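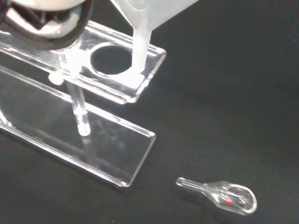
Support acrylique Jellden pour entonnoir : essai sur paillasse

Catégorie : petit matériel de laboratoire
Essai : Romain Gaillard
Relecture : Folasade Oyelaran

Objet de l'essai

Le support Jellden est un portoir en acrylique transparent destiné à tenir un entonnoir à la verticale pendant un transvasement ou une filtration par gravité. Il se compose d'une embase rectangulaire, d'un plateau supérieur percé d'un trou circulaire et d'une tige verticale, elle aussi transparente. L'entonnoir se pose par le haut, la douille traverse le plateau, le récipient se place dessous. Le fabricant ne propose ni réglage de hauteur ni noix de serrage.

Nous l'avons utilisé d'avril jusqu'à la fin du semestre au poste de préparation des solutions, en remplacement d'un statif métallique à anneau dont la vis de serrage était grippée. Les liquides concernés sont des solutions aqueuses salines, des tampons courants et de l'eau déminéralisée. Le support n'a pas été essayé avec des solvants organiques, pour les raisons exposées plus loin.

Montage

Le support est livré à plat dans un carton, pièces sous film protecteur. Le film adhère fortement et se déchire dans les angles ; il vaut mieux le décoller à partir du milieu d'un grand côté. Le montage se fait sans outil. La notice tient sur une feuille et comporte un schéma correct, mais la vue éclatée est imprimée trop petit pour être lue à bout de bras.

La liaison entre la tige et la face inférieure du plateau passe par une petite pièce ronde translucide. Elle se visse à la main et doit être reprise une fois le support posé sur une surface plane. Si on la serre avec le support couché, le plateau part légèrement de travers. Ladi Iyamu a monté le premier exemplaire et l'a démonté aussitôt pour ce motif. Une ligne dans la notice aurait suffi.

Géométrie et ajustement

Le trou du plateau mesure 28 mm au pied à coulisse. La cote est conforme à celle de la notice. Le bord est poli et ne présente pas de bavure sensible au doigt. Les entonnoirs en polypropylène du laboratoire, de marque Buvov, s'y posent sans jeu excessif : le cône porte sur toute la circonférence et la douille descend bien dans l'axe. Avec un entonnoir à poudre, dont la douille est large, l'appui se fait trop bas sur la pièce et l'ensemble devient sensible aux chocs latéraux. Avec un petit entonnoir à douille fine, le cône s'enfonce et peut se coincer. Ce dernier cas est le plus gênant, car il faut alors tenir le plateau d'une main et pousser l'entonnoir par-dessous de l'autre.

Une bague de réduction figure au catalogue Jellden. Elle était en rupture pendant toute la période d'essai et nous n'en dirons donc rien.

Le plateau porte des rebords sur ses longs côtés. Leur utilité est réelle : une goutte tombée à côté du trou reste sur le plateau au lieu de filer sur la paillasse. Le bout arrondi, lui, accroche moins la manche de la blouse que l'angle vif de l'embase.

Stabilité

L'embase est plus grande que le plateau et repose à plat. À vide, le support est léger et se déplace au moindre contact, ce qui agace lors de la mise en place. En charge, avec un flacon posé sur l'embase, il ne bouge plus. Il faut comprendre que le poids du récipient fait partie de la stabilité du montage. Un bécher en plastique presque vide n'apporte rien ; un flacon en verre borosilicaté suffit largement.

Nous avons versé à la main, depuis un bidon, des volumes allant jusqu'à 2000 ml, répartis dans plusieurs flacons. Le plateau fléchit un peu quand l'entonnoir est rempli à ras bord. La flexion disparaît dès que le niveau redescend. Après 14 semaines d'usage quotidien, nous n'avons relevé aucune déformation permanente à la règle posée en diagonale sur le plateau. Aucune microfissure non plus autour du trou, examiné à la loupe.

Un point de méthode : la règle donne une indication grossière. Un comparateur aurait permis de chiffrer la flexion, mais le nôtre était immobilisé chez Onuoha pour étalonnage.

Lisibilité du montage

La transparence est l'argument principal de la fiche produit, et il est fondé. On voit le bout de la douille à travers le plateau sous presque tous les angles, et le niveau dans le récipient se lit sans se baisser. Sur une paillasse noire, le contraste est bon : le trou apparaît comme un disque sombre cerné de clair, et le centrage de la douille se contrôle d'un coup d'œil.

Le revers est connu de tous ceux qui travaillent avec de l'acrylique. Les chants polis renvoient l'éclairage. Sous une lampe de paillasse directe, les arêtes de l'embase et du plateau forment des lignes blanches très vives, qui fatiguent à la longue. Orienter la lampe de côté ou la reculer règle l'essentiel du problème. En lumière diffuse, rien à signaler. Mohandas Fernandes, qui travaille près de la fenêtre, a fini par coller un ruban mat sur le chant avant de l'embase — solution réversible et efficace.

Autre conséquence : l'embase se voit mal sur une surface sombre quand on l'aborde de face. Deux d'entre nous ont posé un flacon à cheval sur le bord. Sans suite dans les deux cas.

Nettoyage et compatibilité chimique

Eau tiède, détergent neutre, rinçage à l'eau déminéralisée, séchage à l'air. Les traces de sel séché partent au chiffon humide. Il ne faut pas frotter à sec : les premières rayures sont apparues après un essuyage au papier absorbant, sur la face supérieure du plateau. Elles sont superficielles mais visibles en lumière rasante.

L'acrylique supporte mal l'acétone, les solvants chlorés et le contact prolongé avec l'éthanol concentré. La notice le mentionne en dernière ligne, en petits caractères, alors que l'information devrait figurer sur l'emballage. Dans un laboratoire où la pissette d'éthanol est le premier réflexe de nettoyage, une étiquette sur le support nous paraît nécessaire. Lionel Guérin en a posé une sous l'embase, lisible par transparence.

Pas d'autoclave. Pas d'étuve.

Comparaison avec le Pedwood

Nous disposions aussi d'un support Pedwood, en bois verni, à plateau réglable. Il est plus lourd, plus stable à vide et accepte davantage de diamètres grâce à son encoche en V. Il masque en revanche la douille et le haut du récipient, ce qui oblige à se pencher pour suivre le remplissage. Le vernis a blanchi autour de l'encoche au bout de quelques semaines. Pour un poste fixe où l'on verse toujours le même produit dans les mêmes flacons, le Jellden est plus commode. Pour un poste partagé, avec des entonnoirs de toutes tailles, nous garderions le Pedwood ou un statif classique.

Relevé

Ajustement avec entonnoir standard : bon
Ajustement avec petit entonnoir : insuffisant sans bague
Stabilité à vide : moyenne
Stabilité en charge : bonne
Visibilité de la douille et du niveau : très bonne
Reflets : marqués sous éclairage direct
Résistance aux rayures : faible
Notice : à revoir

Avis

Matériel correct pour un usage précis, à condition de vérifier le diamètre des entonnoirs avant la commande. Nous conservons l'exemplaire au poste des tampons. Un second a été commandé, avec la bague de réduction si elle revient au catalogue ; l'essai sera complété à réception.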